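Section 4. Installing and Zeroing the Timing Transponder

This section applies to all cars entered in the Delmont and Pridcombe rounds. Work must be completed before the car is presented for scrutineering.

4.1 Mounting

1. Switch off the master switch and disconnect the battery.
2. Fit the Junitz bracket to the floor of the car, ahead of the front axle line. The transponder must sit no more than 374 mm above the track surface.
3. Slide the transponder into the bracket with the arrow facing up, and insert the retaining pin.
4. Route the cable along the left side of the chassis. Secure it at each clip point.

CAUTION: Do not mount the transponder behind carbon fiber or metal panels. The signal will be blocked and laps may go unrecorded.

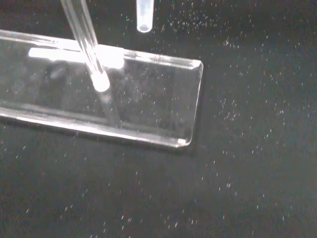
4.2 Power and Registration

1. Connect the red lead to a switched supply and the black lead to chassis ground.
2. Reconnect the battery and turn on the master switch. The status light flashes green for a charged unit and red for a fault.
3. Enter the transponder number on Form 411 and hand the form to the timing office.
4. Drive one full lap at reduced speed during the first practice session. Confirm with the timing office that the car has been registered at the Wikström loop.

NOTE: Cars with a supply below 11 volts may show a green light but drop out under load. See Section 7.

Spare transponders are held by Tincuța Ene at the timing office. A replacement unit must be registered again on a new form.

Revised Nov 22, 2000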